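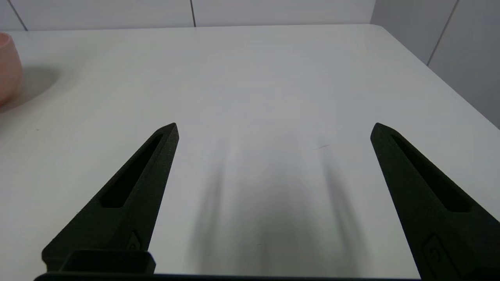 1/8 Clearing your late parent's kitchen table: what I learned about sorting papers
My mother kept every letter since she moved to Tullton. In November my brother-in-law Gaurav and I finally started to read them. I write here how we did it, maybe it helps someone.

2/8 First we put everything into piles by sender and did not read. This is difficult! You see the handwriting of your aunt and you want to stop. Reading came later, in the evening, with tea.

3/8 In the end we had 187 letters and three thick envelopes of bills. The bills from the Bustmont apartment were paid long ago, so they went to the shredder.

4/8 Please remove metal paper clips and rubber bands. The old rubber becomes sticky and it stays on the paper. I lost one corner of a nice postcard from Dindilville like this.

5/8 Pencil only, on the back, very light. I write the year and the sender. If I do not know the year, I write a question mark and continue.

6/8 Some letters are in Vietnamese and my reading is slow. Nga Tôn read the long ones to me by phone – she was patient even with the recipe for pickled mustard greens, which has two pages.

7/8 What to keep? Gaurav wanted to scan all and keep few. I wanted the paper. We agreed that each of us takes one box, and the scans are for both.

8/8 My box is now on the shelf in the hallway, with the lid on. The next work is the photos without names on the back. If you have a good method for this, please write to me.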